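### 4.2 Preparing the hall player for a film evening

The Padier player reads the film from its internal disk, so the copy must be finished before the audience comes in. For a long feature please start in the afternoon, at 3 p.m. or earlier.

1. Switch on the player and wait until the front light is green.
2. Insert the film drive in port 2. The other port is for the trailers only.
3. On the screen, choose **Ingest**, then the title. For the Dakar print with English subtitles, the code is 564. The version without subtitles has the same poster picture, so check the code and not the picture.
4. Press **Copy**. Do not remove the drive while the bar is moving.

> **Caution:** If the drive is removed too early, the film stays in the list but will stop during the show. Delete it and copy again from the start.

When the copy is ready, the title gets a white mark. You can now eject the drive and put it back in its case - the distributor, Van den Broek, charges for a missing case.

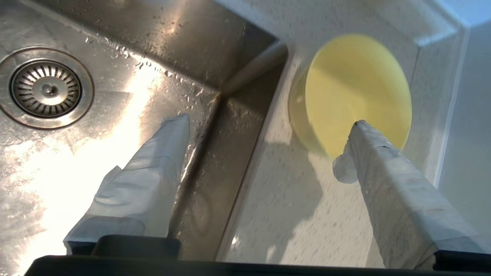

### 4.3 Setting the picture shape and the sound

1. Open **Show** and drag the title into the empty line.
2. Select the picture shape. Most newer films are *Scope* and older ones are often *Flat*. The correct word is written in the long title of the film.
3. Play the first 2 minutes. Look at all four corners of the screen. If heads are cut at the top, you have selected the wrong shape.
4. Set the volume to 53. In the Dosulthorpe hall this is a good level for dialogue when the seats are full. With few people, go lower by three steps.

**Note:** Trailers are usually louder than the film. Each line in the show list has its own volume, so please set the trailers separately.

5. Press **Save**, and after that **Lock**. Without the lock, the next person who touches the screen can move the lines - it happened in March and the second half was played first.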